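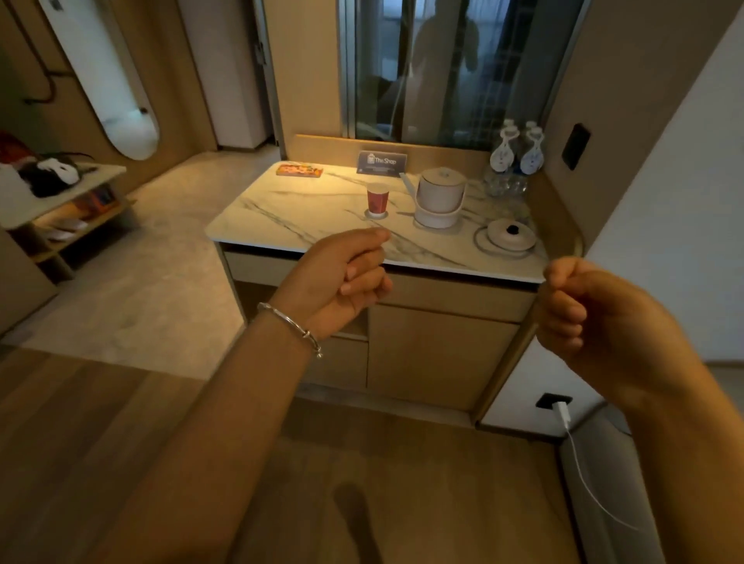 Um leitor do boletim escreveu-nos em julho que dormir num hotel ao lado da estação é desperdiçar a viagem. Lemos a frase à responsável pelas reservas da Murkimis, uma pequena agência de viagens de comboio, e ela riu-se um pouco.

"Eu compreendo esse senhor", disse. "Mas quem chega às onze da noite com duas malas pensa de outra maneira." Ela trabalha com percursos longos, de 7 ou 8 dias, e prefere que a primeira noite seja sempre curta e simples. O percurso mais vendido tem 2.982 quilómetros e começa em Wotent.

Perguntámos o que os clientes pedem mais. "Silêncio. Depois, uma bebida quente antes do comboio da manhã, porque o pequeno-almoço abre tarde."
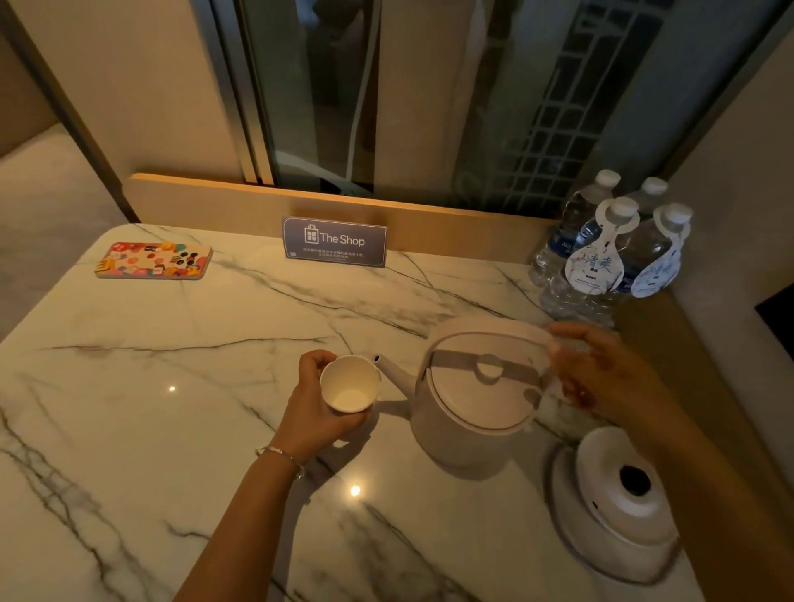 Chaleira e copo de papel, no quarto.

Sobre os preços, ela fala com cuidado. Em Zondel os quartos ficaram mais caros neste verão, e a agência passou a reservar com dois meses de antecedência. "Não gosto de prometer um valor e depois corrigir. O cliente lembra-se disso durante muito tempo."

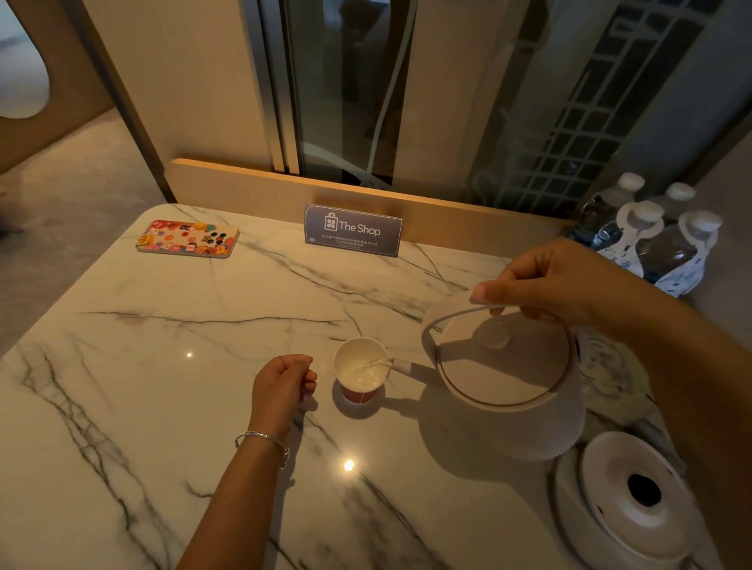
E quem perde a ligação, o que deve fazer? Deve ir primeiro ao balcão da companhia e pedir o carimbo de atraso no bilhete, e só depois telefonar ao hotel.

No próximo ano, a agência quer abrir um percurso de inverno, mais curto, com duas noites em Zondel.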